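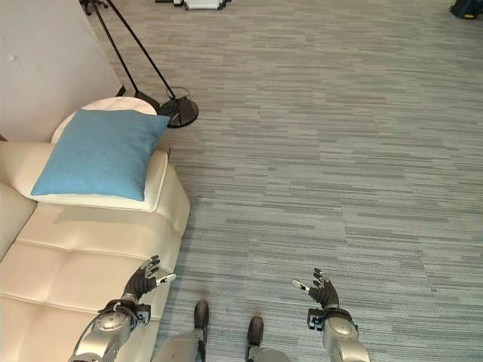

The Proker thermostat app dropped offline again at 9 this morning, so I'm adding my notes to the ticket before I forget what I tried. Router restart first, no luck. Then I wondered if something electrical was messing with the signal, so I unplugged the black floor lamp by the cream sofa and gave it a few minutes. Nope! Still "device not found," and now I was sitting in the dark too.

Ama Ofori from support had me forget the device and pair it again. It connected (yay!), held for 40 minutes, then dropped. The log in the app now shows 1,894 retry attempts, and I'd love to know if that number ever resets.

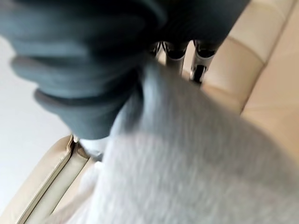 Next I split the Wi-Fi into two names and put the thermostat on the 2.4 one by itself. That got me through lunch and most of the afternoon. Then my neighbor Joaquim Calado asked if I'd checked the firmware, and oh boy, I hadn't. It was 4 versions behind, with auto-update switched off.
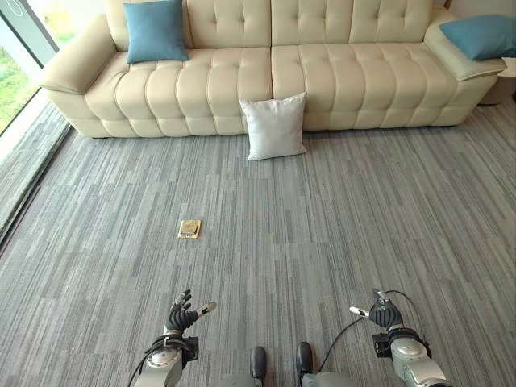
The update took two tries (the first one froze at the very end, ugh). It's been online since dinner and the schedule is running, but I'd like to keep this ticket open through tomorrow night. Ama, can you tell me if the retry log needs clearing by hand? I couldn't find a button for it anywhere.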